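Pillows, of all things

I've spent most of June swapping grippers on the two-armed machine, and I'm having far too much fun with it. The plan was simple enough: take the slim Pevum fingers, take the wider Varer ones, give both the same household jobs and see which pair I'd rather live with.

Cups and boxes told me very little. Both sets coped, and I was getting bored by lunchtime. So I moved on to bedding, which I'd been putting off (soft things scare me a bit), and suddenly there was loads to write down!
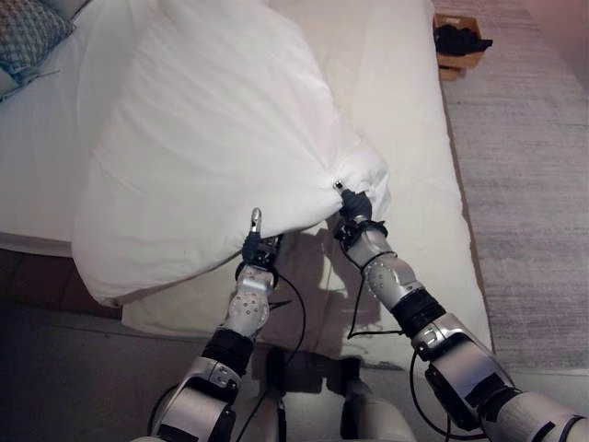 Valdemar Ingvarsson
Robot tinkerer and writer of this blog

The slim fingers won me over on corners. Get a good pinch of pillowcase, let it gather up in the grip, and you can lift with far less squeezing than I'd expected. The wider pair like a thick fold, and if they only get a thin bit of cotton they tend to let it slide. I did three goes with each on the same corner and the Varers dropped it on 2 of theirs. Not a proper test, I know, but I've ordered softer pads for them and they'll get another chance.

Where the slim ones struggle is the second hand. Once one arm has lifted its end, the other is chasing an edge that sags and swings, and a narrow finger can push into the pillow without catching anything. I've slowed the second arm right down and started it lower, and that helped more than any change to the grip force.

Controllers next. The Bergmann box is lovely to set up, with big clear menus, but I keep going back to the Inham because I can change the closing speed while the arm is moving. With fabric I want that all the time. It took nearly 3 hours to get both talking to the arms the way I wanted, mostly my own fault for mixing up two settings files.

Also, cables. Leave more slack at the wrist than you think you need, then check it with the arms stretched right out.

Duvet cover next time, if I'm feeling brave. If you've had any luck getting one over a duvet with two arms, please leave a comment, I'd love to hear how you did the corners.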